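Tidying a Shared Lounge: Where Things Go and Why They Don't Stay There
Student project report, Home and Interior Studies, second year
Group: Zihan Kang, Rakiya Babalola, Wafula Wanyama, Giorgia Martinelli
Tutor: Yiran Jiang

1. Introduction

Our project looked at the sitting area on the ground floor of Limdale, a shared student house. The sofa there is used by everyone and put straight by whoever happens to be annoyed by it. We wanted to find out which items move most, and whether a simple agreed layout would make the area quicker to tidy.
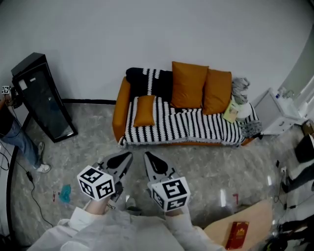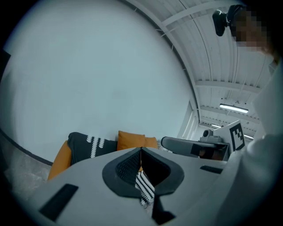

Figures 1 and 2. The sofa in the Limdale sitting area, with orange cushions.

2. Background

Limdale has 19 residents over three floors. The sitting area is next to the front door, so it collects coats, post and bags as well as people. Before the project there was no written rule about it. A cleaner does the floors, but the furniture and soft items are left to the residents.

We spoke to residents first, in the kitchen and on the stairs. The most common complaint was that the sofa looked untidy even when there was nothing dirty on it. The next was that things left there were hard to find again, especially paper. Two people said they avoided the sofa in the evening and sat in their rooms.

3. The area

The sofa is low and stands against a pale wall. It has an orange-brown frame, which several residents like and Giorgia does not. The floor is grey with a marbled look and shows crumbs less than you would expect.

Most of the sofa is covered by a knitted throw in black and white. When we started we thought of the throw as decoration, but residents told us it was put there to protect the seat. It reaches over the front edge, as Figure 1 shows, and this matters because anyone getting up tends to take it with them.

A white side cabinet stands next to the sofa and holds small bottles and other bits on top. A tall black cabinet with a glass front is on the other side of the area. We left the contents of the tall cabinet out of the project, as they belong to the house and are hardly ever moved.

4. Method

We kept a log for two weeks in October. One of us visited in the morning and again after supper and wrote down anything that was not where it had been on the last visit. Each change was one entry. We had 132 entries by the end.

We divided them into four groups:

Cushions
Throws and other cloths
Paper (booklets, post, notes)
Everything else

In the first week we changed nothing and did not tell residents what we were logging. In the second week we put up a card with a suggested layout and added a tray for paper. Wafula drew the card by hand. The tray was an Ivholm one that Rakiya already owned, so it cost us nothing.

We also timed ourselves putting the sofa straight, starting from however it was left at night. The timing began when the first item was picked up and ended when the person tidying said they were happy with it.

5. What we found

Cushions were the largest group in both weeks. Small ones travelled furthest. They were used as armrests, as something to put a laptop on, and in one case as a doorstop. The larger square ones mostly stayed near the backrest, but they were turned, swapped or pushed along to make room.

The throw was next. It has to be pulled flat across the whole seat before anything else can be put back, so a person who starts with the cushions ends up moving them all again. Zihan did this on the first three mornings before noticing. After that we always did the throw first and the job was much shorter.

Other cloths were a smaller group but the ones people minded most. A grey cloth heaped on an armrest (Figure 1) makes the whole sofa look unfinished, even with the cushions upright. We found that residents would fold a cloth if there was an obvious place for it, and otherwise would leave it on the nearest arm.

Paper was the hardest to deal with. Booklets slid down beside cushions or were tucked against something at the end of the sofa. The tray helped with post but did nothing for booklets, and we think people put these down where they are sitting and forget them.

Putting the sofa straight took up to nine minutes in the first week and never more than four in the second. Part of this will be practice on our side. We should have asked a resident to do some of the timings, and Yiran Jiang pointed this out at our halfway meeting.

6. The suggested layout

The card gave these steps:

Take everything off the seat.
Pull the throw flat, back edge first, then the front.
Stand the large cushions against the backrest.
Put small cushions at the ends.
Fold loose cloths and lay them over one arm.
Paper goes in the tray.

Residents followed the cushion steps fairly well. Hardly anyone took everything off the seat first, and we would now drop that line or join it to the next one. The card itself went missing twice and was found both times in the kitchen.

7. Limits

Two weeks is short, and the second week fell just before a coursework deadline when people were in the library a lot. Our four groups were also not equal. A throw pulled half off the seat and a cushion moved along by a hand's width both counted as one entry, although the first is far more work to put right. A better log would have had a column for effort.

8. Next steps

The house has agreed to keep the tray. Giorgia would like to try clips under the seat to hold the throw in place – we have not costed these yet. Wafula is redrawing the card in a larger size, with the first two steps joined, and it will go on the wall by the front door.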